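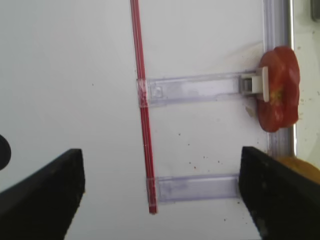 Tomato slice, red straw, clear brackets: the gripper at the worktop.

Last updated: April

Flakar kitchen arm, reviewed
From the Rerness bench

The Flakar costs 2,319 pounds, or 149 a month if you'd like to be disappointed gradually. For that you get one arm, two black fingers and an app that calls you "Chef".

I gave it the jobs I least enjoy: clearing up after lunch, sorting the odds and ends, wiping down. Sorting went best. It will pick up a fork and put it with the other forks, and it took six minutes over a drawer I could do in one, but I was drinking tea for all six. Thin things are harder. It goes for a straw as if defusing it.

Soft food is where I'd keep my hand near the off switch. A slice of tomato wants less grip than a bottle top, and the Flakar has a slider for this, three menus down. Crumbs it ignores altogether. I still own a cloth.

The Sandberg is cheaper at 1,416 pounds and noticeably worse at forks. Curnia promises a wiping attachment for both, price to follow.

Good: quiet, patient, decent with cutlery.
Bad: slow, dear, no interest in crumbs.
Verdict: rent it for a month if you're curious. Keep the cloth.

Print this page | E-mail this page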